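Waditz pencil case packing set: data card

Version 5. Last edited May 23, 2021. Maintained by Roel Van Rooij at Wovamau. Corrections are very welcome, especially to the task notes!

What is in it

2655 recorded runs of a two-armed station working with school stationery sets, collected on the packing floor at Waditz. Each run has video from a head camera, joint positions for both arms, gripper opening, and a text note typed by the person at the station. Of these, 1541 have been checked and labeled by a second person. The rest are usable, but expect a wrong task name now and then.

Folders

runs/checked — the 1541 labeled runs
runs/raw — everything else
notes/ — operator notes, one text file per run
floor/ — written feedback from the packing crew, names removed
tools/ — the loader and a small viewer

Start with tools/viewer. It opens on a laptop without a graphics card and plays the arms and the note side by side, and it is by far the nicest way to get a feel for the data.

Why pencil cases

Waditz packs gift sets for shops: a case, a marker, pens, sometimes a highlighter or an eraser. For years this was done standing up, by hand, in long shifts ahead of the school season. It is light work, but it is the same reach and the same small pinch all day, and wrists and shoulders pay for it. The crew asked for help with that part first. They picked the task themselves, and I think that is a big reason why this project has been such a pleasure to work on.

Slim things lying side by side in a shallow tray are also a lovely hard problem for a gripper. A marker is forgiving. A thin stick next to another thin stick is a different story, and the notes folder is full of remarks on exactly that.

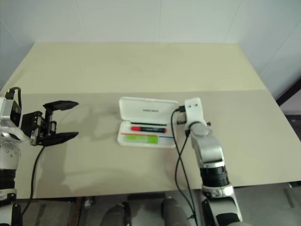
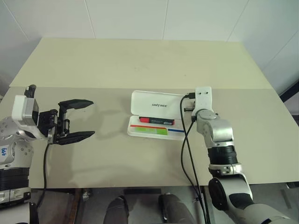
How the jobs have changed

Six people used to pack. The same six are still here, and the day looks quite different. Two of them run the station at any one time, on turns they arrange among themselves. Others prepare sets, inspect finished cases, or label runs. The labeling surprised me! I had planned to send it to an outside firm, Marciniak, and we did a trial with them. The packers' labels were better. They know when a marker is seated and when it only looks seated, and they wrote that knowledge down in words the rest of us could use. The labeling guide in notes/guide.txt is almost entirely theirs.

Pay for station work and labeling was moved up a grade before the first run was recorded. Please don't skip this step if you copy our setup. People were teaching the system a skill they had built up over years, and it should show on the payslip.

Not everything is rosy. Some of the crew miss the talk at the long bench, and the station is a quieter place to spend a morning. Two people found it tiring to watch the arms closely for a full turn, so turns were made shorter. The floor/ folder has these comments in full, good and bad — read them before you read the loader code.

Task names

open_case
place_marker
place_thin
straighten
remove_item
close_case

"straighten" means nudging something already in the tray until it lies lengthwise. Older notes call it "tidy" and the loader treats both as the same task.

Known problems

Cables on the arms can hang across the case and hide the end of the tray from the head camera. Do not count on seeing every item in every run.

Runs recorded before we switched to the Huller timing board have video and joint data slightly out of step. The loader has a flag, fix_timing, that shifts them. It is off by default, so turn it on if you mix old and new runs.

Printed lettering on lids and barrels is often too blurry to read. Don't train a text reader on this.

Lighting and table are much the same throughout. A model trained only on this set will probably be unhappy anywhere else, and we would love to hear how unhappy.

Please don't use the set for

Measuring how fast a person works. Operator names and shift times were taken out for this reason, and the crew agreed to share the runs on that condition. If you find a way to link runs to a person, write to us and leave it out of your paper.

Coming next

A further 2000 runs are planned for September, mostly place_thin and close_case. The crew has also asked for a mode where the arms hold the case and a person does the filling. We have tried a rough version and it is great fun to use. Those runs will get their own folder and their own card.

Contact

Open an issue with the run number and what you saw. Questions about the work itself go to the packing crew first, and they do answer.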